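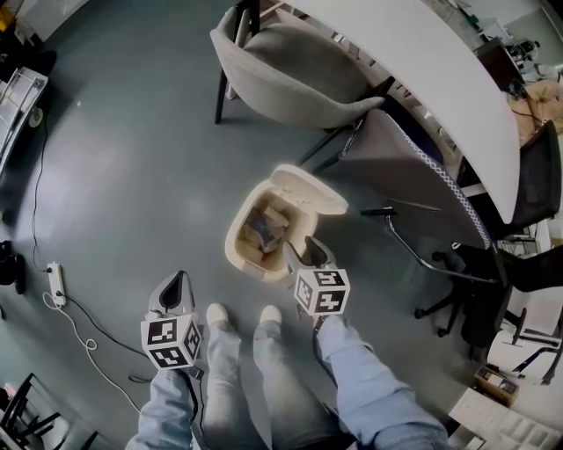 Open bin on the floor, both hand-held grippers in use, marker cubes fitted.

Hand-held demonstration area: pre-session check
Site: Irncombe, ground floor
Task: Plirach bin task
Date: 13/11/2021
Checked by: Consuelo Paredes

1. Marker cubes fixed and faces clean
OK. Left cube had a slight twist on its mount at first check. Screws tightened, rechecked.

2. Fingers free of cracks, open and close fully
OK on both. Left is a little stiffer than right. Within limits, look again in February.

3. Operator footwear
OK. Closed shoes, flat soles.

4. Sleeves and loose clothing
OK. Long sleeves are allowed if the cuff stays clear of the trigger. Remind new operators.

5. Floor clear where the operator stands
OK. Minimum clear space in front of the bin is 900 mm.

6. Cables and power strips
ACTION. Power strip and cables are lying on the floor to the left of the work area. A black cable crosses from the rack to the strip, and the white one is coiled loosely. Fit cable cover or reroute along the wall. Same comment as last check.

7. Chairs and other furniture
ACTION. Chairs at the white table are too near the bin. The ones on castors can roll if knocked. Move them to the far side before recording.

8. Bin and contents
OK. Lid is flipped open. Card and packaging only. No glass, blades or food waste to be used for demonstrations.

9. Session length
Limit is 37 minutes, then a break. Operators are bending to floor level for the whole task. Hegde has asked if the bin can be raised. Not decided.

10. Recordings
21 demonstrations planned. Stop and discard the take if a gripper is dropped, and repeat items 1 and 2 before going on.

Result: 2 actions open (items 6 and 7). Session may go ahead once item 7 is done. Item 6 to Nakum for cable cover.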